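Grundlagen der Haushaltsorganisation
Handout zu Sitzung 4: Sortieren mit zwei Behältern
Kursleitung: Lakmal Rathnayake

Wir arbeiten in dieser Sitzung mit dem einfachsten Aufbau: zwei Behälter, eine freie Fläche, eine Wand dahinter. Der eine Behälter nimmt auf, was noch nicht eingeordnet ist (Eingang), der andere, was seinen Platz kennt (Ablage). Mehr Behälter kommen erst in der nächsten Sitzung dazu.

1. Aufstellung

Die Behälter stehen dicht beieinander, der größere vorn. Der hintere bleibt zu Beginn leer. Griffe zeigen nach vorn und hinten, damit man den Behälter am Ende anheben kann, ohne ihn zu drehen. Wer mag, stellt den vorderen schräg — das verkürzt den Weg der Hand und lässt den hinteren gut erreichbar.
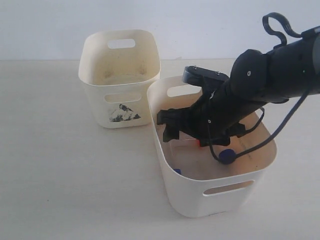
2. Auswahl der Behälter

Für den Kurs genügen Kunststoffbehälter mit glattem Rand. Achten Sie auf folgende Punkte:

Abgerundete Ecken. In scharfen Ecken sammeln sich Krümel und Staub.
Nach unten schmaler werdende Wände. Solche Behälter lassen sich leer meist ineinanderstellen.
Grifföffnungen auf beiden Seiten. Kleinteile gehören nicht bis auf Höhe der Griffe, sie fallen sonst heraus.
Heller Innenraum. Dunkle Gegenstände findet man darin schneller, Flecken allerdings auch.

Ein Aufdruck stört nicht. Er kann sogar helfen, Eingang und Ablage auseinanderzuhalten, wenn die Behälter sonst ähnlich aussehen. Im Kursraum stehen außerdem Modelle von Jiltley und Bitow zum Vergleich; eine Kaufempfehlung ist damit nicht verbunden.

3. Ablauf

Zuerst die Fläche frei machen und abwischen. Dann jeweils einen Gegenstand aus dem Eingang nehmen, entscheiden, ablegen. Nichts wird auf dem Tisch zwischengelagert. Wer bei einem Stück länger zögert, legt es in den Eingang zurück und nimmt das nächste.

Kabel immer zuerst herausnehmen. Sie legen sich über andere Dinge und ziehen diese beim Greifen mit. Zum Aufwickeln reicht ein Klettband.

Zwischen zwei Durchgängen wird die Fläche kontrolliert, auch am hinteren Rand entlang der Wand.
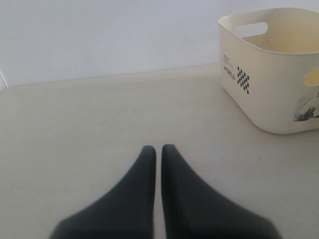
Auf hellem Untergrund fällt schon ein einzelner dunkler Krümel auf. Wischen Sie ihn gleich weg und warten Sie nicht bis zum Schluss. Für matte Oberflächen nehmen wir ein leicht feuchtes Tuch ohne Reinigungsmittel.

4. Aufgabe bis zur nächsten Sitzung

Wählen Sie zu Hause eine Schublade und sortieren Sie ihren Inhalt nach dem beschriebenen Ablauf. Stellen Sie sich dafür einen Wecker auf 40 Minuten. Notieren Sie, welche Gegenstände Sie zurückgelegt haben und warum — eine halbe Seite reicht. Die Notizen bitte mitbringen, wir besprechen sie in Zweiergruppen.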